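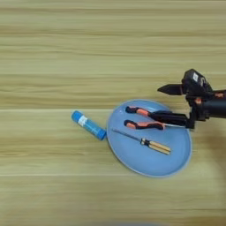 Pliers and a screwdriver on the blue plate, at the long table.

The Repair Table at Morkbridge: A Gallery

April 2020

I have been meaning to put this page together for longer than I care to admit, and now that the evenings are quiet and the kettle is close by, I have run out of excuses. It is a page about a table, mostly, and about the small things that get mended on it. If you came looking for grand restorations or shiny machines I'm afraid you'll be disappointed, but if you are the kind of person who keeps a drawer of odd screws because you never know, then pull up a chair, you are among friends.

The plate at the top of the page is light blue, with a little raised rim, and I am fonder of it than a plate really deserves. Before we had plates on the table we used to set our tools straight down on the wood, and by the end of a long session there would be a screwdriver under somebody's elbow and the pliers would have gone to live beneath a lampshade. Then one night a stack of supper plates had been left out after the soup, and a person with more sense than me started putting tools on them. We never went back! Each job gets a plate. You pick up what you need, you put it down in the same place, and when you're finished the whole lot goes back to the cupboard in one trip.

I know there are proper trays for this, with compartments and magnets and so on. We had one from Skotov for a while and it was perfectly good, only it was deep, and small screws went into the corners and stayed there. A plate has no corners. It also washes up in the sink with the mugs, and that suits me very well.

The pliers are the pair with black and orange grips. I like a bright handle on a tool — it shows up nicely against blue, and it shows up even better when you've left it in the grass after fixing a gate. Pliers with grips like these are the first thing I'd tell anyone to buy if they're starting a kit from nothing. Bent fork tines, stuck zipper pulls, curtain hooks, the wire on a picture that has come down in the night: pliers, pliers, pliers.

The screwdriver lying below them has a narrow point, and a narrow one is so often the one you want. Toy battery covers, eyeglasses, the backs of clocks. A big screwdriver feels good in the hand, I grant you, but most of what comes through our door is small and fussy, and a big one will chew up a small screw before you've finished saying hello to it.

And then there's the table itself, pale wood with long streaks of cream and tan and a soft golden brown, rather like toffee being stirred. I have spent a lot of time looking at that grain while waiting for glue to set. It's a kind surface to work on, too, light enough that a dropped washer has a fair chance of being found again.

A few odds and ends, as people do write and ask. We kept a notebook last year and it came to 48 lamps and 51 chairs, and I couldn't tell you how many toasters, as the toaster page had something spilled on it. The Beaulieu sewing box, which used to sit at the far end, has been re-lined and has a new hinge. We still have almost 500 wood screws left in the Surnex tins, so please don't bring any more, however kindly meant. Buttons, on the other hand, we can always use, especially plain white shirt buttons with four holes.

If you'd like to try the plate idea at home, choose one with a bit of a rim so that nothing rolls away, and one you won't mind scratching. Put out only the tools for the job in hand. Take the cover off your clock or your lamp, set the screws on the plate in the order they came out, and go and have your tea with an easy mind. They will be there when you get back, unless you have a cat.

More pictures when I've sorted through them. The next batch should be the chairs, and I want to get the before and after ones matched up properly first.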